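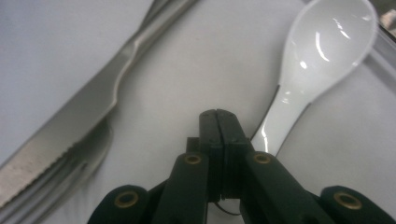 One of our first customers told us that she had stopped inviting people to dinner, as she was ashamed of her old knives and forks, and that after our repair she had guests again two weeks in a row. We still think of her letter when a new box arrives at the workshop.

Flevitz is a small company for the care of table cutlery. We sharpen, straighten and polish knives, forks and spoons for private homes, hotels and restaurants. We began in February with one bench and one polishing wheel in the back part of the old Wilex building. Today we are a team of eight, and we have two rooms on Jatoi Street with a counter where you can bring your pieces in person.

Most of our work is with stainless steel. We also accept silver plate, but please write to us before you send it – not every plated piece can be polished again. Serrated knives are done by hand and need more time. A normal order of up to 35 pieces is ready in eight working days.

For restaurants we offer a yearly plan together with our delivery partner Fadico. The driver takes the used set and leaves a replacement set of the same size, so your tables stay complete. At the moment 29 restaurants use this plan.

We do not sell new cutlery. If a piece cannot be saved, we say so and send it back to you without a charge.

The counter is open from Tuesday to Saturday. Please ring the lower bell.

Page updated 2021-04-30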